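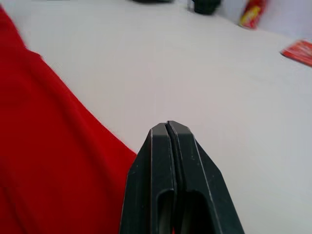

The gripper at the edge of the red cloth, Dreneck open day. Photo: Raluca Mihăilă

I went to the open day at Dreneck in June with a bad opinion prepared in advance. I had worked for nine years in a hotel laundry, and I have read many articles that promise a machine for my old job. So I wanted to see this machine with my own eyes and then write that it is nonsense. I cannot write that, but I also cannot write what the company would like.

The demonstration was in a side hall at Badum. A white table, a red cloth, one arm with two dark fingers. The task was to take the cloth by its edge and fold it in half. Anyone who has worked with linen does this without looking. The arm took 52 seconds for the first fold, and on the next try it closed its fingers on air and had to begin again. A few visitors laughed. I did not laugh, for I remember my own first week, when the forewoman Mrs Bauerfeind pulled my sheets apart and threw them back in the basket.

What I did not like was the talk that went with it. The young man at the microphone said that folding is "simple work" and that people will be happy to be free of it. Simple for whom? His arm had just missed the cloth. If the work were simple, his company would not need a whole hall and, as he told us proudly, 937 hours of practice to teach it. I think an engineer who has spent so long on one corner of a cloth should be the first person to speak with respect about those who fold 300 towels in a shift.

I asked him if anyone from a laundry had been invited to advise them. He answered that they have very good data. This is an answer to some other question. A woman from Rusumer, a firm which rents linen to restaurants, then asked about the price, and the conversation went there and did not come back.

I am not against the machine. My wrists hurt since many years, and if an arm like this had taken even half of the tablecloths from me, I would have thanked it. The heavy, hot and boring part of the work should go to machines as soon as they can do it. But the time which is saved belongs to somebody, and in the hall at Badum it was already given away - to the customer, to the owner, to "growth". The people who fold were not mentioned in this sharing.

So my request to Dreneck is a modest one. At the next open day, put a laundry worker beside the table, pay her for the afternoon and give her the microphone. Let her fold the same cloth, and let her say what she would want the arm to do first.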